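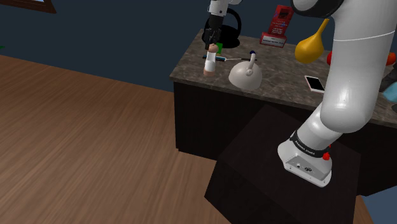
Simulated view: Franka Emika arm, gripper above the small figurine.

May, morning session, herbarium workroom

Work continued on the Furklow revival sheets, the pressed plants gathered by the parish clergy during the awakening years and now held with the Antwi papers. The purpose of the session was to match the handwriting on the plant labels with the hand in the sermon drafts. The full Furklow holding stands at 3000 sheets. The part with usable labels is much smaller, and 800 have been entered in Vatora so far.

Three hands are now separated. Hand A writes a long s well after the others have given it up and abbreviates the place name to "Furk." on nearly every label. Hand B is the writer of the Lent sermons; the capital S with the closed lower loop is the same in both. Hand C is still unassigned. It appears only on sedges and willows, in a browner ink, and may be a schoolmaster or a later curator copying older slips.

Sheets in folder 14 were moved to new paper. The old mounts are rag, in fair condition, but the glue has stained through on the saxifrages. Original labels were kept with the specimen and not trimmed. One label carries a line of a hymn on the back, written upside down. It was transcribed in full and entered under "verso," with spelling left as found.
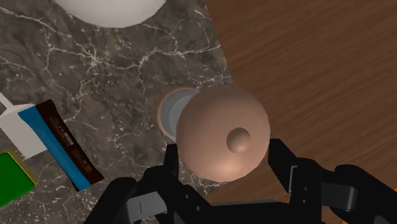 Same simulated setting: marble and wood surfaces, pinkish-beige domed part.

Afternoon

Compared the Hand B labels with the travel notes in the Antwi papers. The notes mention a stay at the Lallovico mission house and a walk to "the upper bog," where cloudberry and a small lousewort were taken. Two of our sheets agree with this account in plant and in place. A third has the right plant, but its label names the lower bog - either a slip of the pen or a separate trip. Left open in Vatora with the status "place uncertain."

The printed history of the mission states that collecting stopped once the meetings began to draw large crowds. The labels do not support this. Hand B was still pressing plants in the season of the largest meetings, though the labels become shorter and leave out soil and slope. A note to this effect has been added to the draft chapter.

Outstanding:
Hand C against the school registers, when the reels arrive.
Recheck the sedge names; the older ones follow a system no longer used.
Folder 15 has not been opened. Frost damage is noted on the cover.
Vatora place list: merge "Furk." and "Furklow ch." only after the boundary map has been seen.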